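Bollgate Forums > Home and Workshop > Finishes and Surfaces

Thread: Pale wood top, gray band along the grain, am I being fussy

ugaete
Mar 16, 2022

I bought a secondhand work table in November from a man in Sketcombe who swore it was birch. His wife said ash. I nodded at both of them and paid 105 dollars, and I've been happy with it, apart from the fact that I now look at it.

It's very pale, close to off-white, with long thin grain lines. In the evening I'd have told you it was flawless. Then I moved it near the window and found a band where the wood goes grayer and duller than the rest. It runs the same way as the grain. There's also a tiny dark speck, which my brother-in-law says is a knot and I say is a crumb with ambitions. It doesn't scrape off with a fingernail. 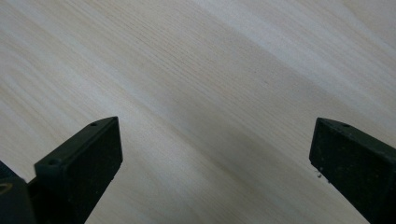 My first thought was to sand the whole top and start over. My second thought was that I've sanded exactly one thing in my life and it was a door, and the door no longer closes. So before I do something permanent: is a gray band like this in the wood, or on the wood? I don't know what finish it has, if any. The seller said "natural," and so did his wife, the one thing they agreed on.

Ulises

lech_w

In the wood, I'd bet. Pale boards often have a streak that's a shade off, and if it follows the grain that closely I'd leave it be. Spills don't usually read the grain before they land.

cyprian.m

Disagree with Lech, as is traditional. Water gets pulled along the grain in bare wood and you can end up with a long gray smear that looks like it grew there. I had a bench do that under a leaky planter. Put a drop of water on the gray part and a drop on a clean part. If one soaks in faster, the finish is gone there.

lech_w

Or the light is coming in from one side and part of it looks dull next to the shiny part. Turn the table around before anyone reaches for water.

cyprian.m

He can do both. He has a table and presumably a glass.

jadwiga_cz

Please don't sand it yet. If it turns out to be veneer you will go through it in the time it takes to sneeze, and then you'll have a gray band and a brown hole. Look at the edge of the top. If the grain lines carry on over the edge and down the side, you have a better chance it's solid.

As for birch or ash, I wouldn't swear to either. I have a pine shelf from 1978 that two carpenters have called maple to my face.

ugaete

Checked the edge. There's a strip glued on all the way around, so that tells me nothing except that somebody wanted it to tell me nothing.

Turned the table. Band still there, less obvious. Lech gets half a point.

rborkowska

A strip on the edge means veneer until proven otherwise. Wipe it with a barely damp cloth, dry it, put wax on it, put a lamp on the wax. I did that with an Oltadia desk and have not thought about the mark under the lamp until this very minute, thanks.

cyprian.m

Wax over a water mark seals it in.

rborkowska

Yes, under the lamp.

ugaete

Did the drops. Both just sat there looking at me. After five minutes I lost interest and wiped them up, no difference that I can see.

jadwiga_cz

Then there's a finish on both parts and whatever it is, it's underneath. You could spend 1000 hours on it or you could eat dinner on it.

lech_w

So, in the wood.

cyprian.m

Or it was finished over a stain. But fine.

ugaete

Leaving it alone. The speck I'm still undecided about. Ryszard, which wax was it, the tin or the spray?

rborkowska

Tin. The spray smells like a bus.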